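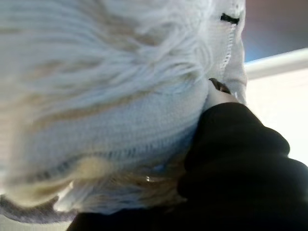
Carol Hollis wrote:
> I'm on my second try at the Camia shawl and my edges flare out
> like a lampshade. Gauge is fine in the middle. Is it the yarn, or
> do I just knit the first stitch too loose? Also, does anyone still
> wash a swatch before they measure it? My mother never did.

Carol, I'm so glad you brought this up, I've been fighting with flared edges since March and I finally have a selvage I love!

Slip the first stitch of every row purlwise with the yarn in front, then take the yarn to the back and knit on. Give the second stitch a little tug, not the first. I know that sounds backward, but the slack ends up in that second stitch and the tug pulls it right out. Mine went from wavy to straight inside of 14 rows (I ripped back to the ribbing first, which hurt).

On the yarn, Camia is pretty slippery. If you're on metal needles try bamboo, one size down, for the border only. Amparo Ríos did hers that way in the Jindell wool and it came out beautifully, with a nice firm edge and all the drape still in the body.

And yes, wash the swatch!! I cast on 114 for a cardigan once, straight off an unwashed swatch, and it grew enough to fit my brother. These days I soak mine, lay it flat overnight and measure in the morning, away from the edges.

One question back to you and anybody else: has anyone tried the stretchy bind-off from the Wurnia booklet on a shawl? I've only used it on sock cuffs and I'm dying to know if it ruffles. I have 2 skeins left and would love to start this week.

Vinh Nông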